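I went to the candidate forum for the county commission seat on Sunday, mostly to hear what Angus Ormsby had to say about the Fleron Road bridge. It was held in the old grange hall in Inonberg, with 173 chairs set out, and more than 20 people stood along the back wall.

Ormsby held this seat for two terms before he lost it to Hendricks by 32 votes. He spent the next few years selling crop insurance and did not talk to the paper. Now he wants the job back.

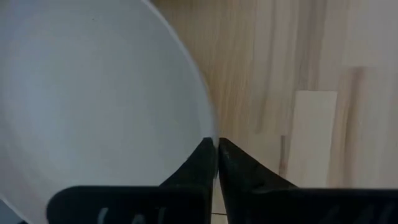
White bowl on a wood surface.

He was better than I remembered. He used to read his answers off index cards. This time he talked without notes and admitted he voted wrong on the landfill contract – his words were "I should have asked for the second bid." Hendricks kept going back to the $300 parcel fee, which Ormsby did support, and got some applause for it.

On the bridge, neither of them gave a date. Hendricks says the state has to move first. Ormsby says the county could pay for the design work now and get in line earlier. I think he's right about that, but he didn't say where the money would come from.

I haven't decided. The Stundus precinct will probably settle it again, as it did last time. Early voting is at the library until 7 p.m.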